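Ikisano Reading Room > Papers > Everyday Surfaces
Home | Papers | Authors | Archive | Log in

3. Why people wipe a counter that's already clean

So, on to the part I had the most fun with! I asked people at the Stirnow community kitchen to keep a wiping diary for the whole of June. Every time they ran a cloth over a counter or table, they wrote down when, and what (if anything) made them do it. I ended up with 1068 entries from 19 households, and I read every one of them at my own kitchen table, which I wiped quite a lot while I was doing it.

My first guess was that people wipe when they see a mess. Fair enough, and most of the entries say that. But 142 of them say some version of "nothing there, did it anyway," and those are the ones I kept going back to. Emrys Griffiths, who read an early draft, thought I should throw them out as noise. I didn't want to (sorry, Emrys).
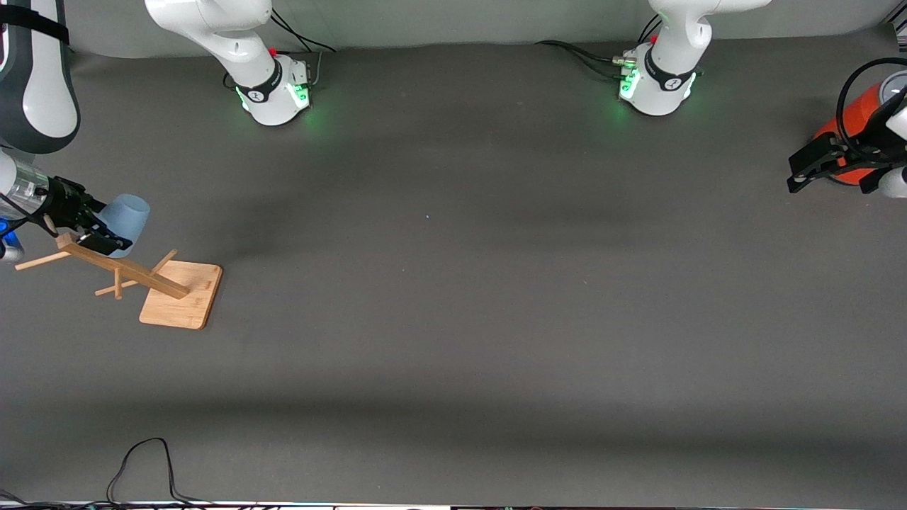

When I sorted those odd entries by time of day, a big pile of them landed right before somebody sat down to do something else: pay bills, call a sister, start on homework. One woman in Carroll wrote "wiped so I could begin." I love that. It fits pretty well with what Horácio Meireles found in his Stestham interviews, where people talked about a wiped table as a kind of starting bell, although his folks were mostly retired and mine mostly had kids in the house.

Color came up more than I expected, too. People with white counters complained about crumbs, people with black ones complained about streaks, and the gray-counter people mostly complained that they couldn't tell either way, so they went by feel or just wiped on a schedule. 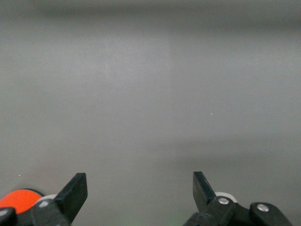

Figure 2. A matte gray surface with two tiny white specks.

I don't want to lean too hard on the color thing. Only a few of my households had gray, and two of those were sisters who may well have picked up the habit from the same mother. Section 4 gets into cloth versus paper towel, where the diaries disagree with each other a whole lot more.

Comments (3)

mopsy_k: I'm a "wiped so I could begin" person and had no idea it was a thing. My husband thinks I'm stalling.

Dale R.: Did you ask about dish soap vs spray? We switched and I wipe way less now.

tinroof: Gray counter owner, can confirm. I go by feel every time. When does section 4 go up?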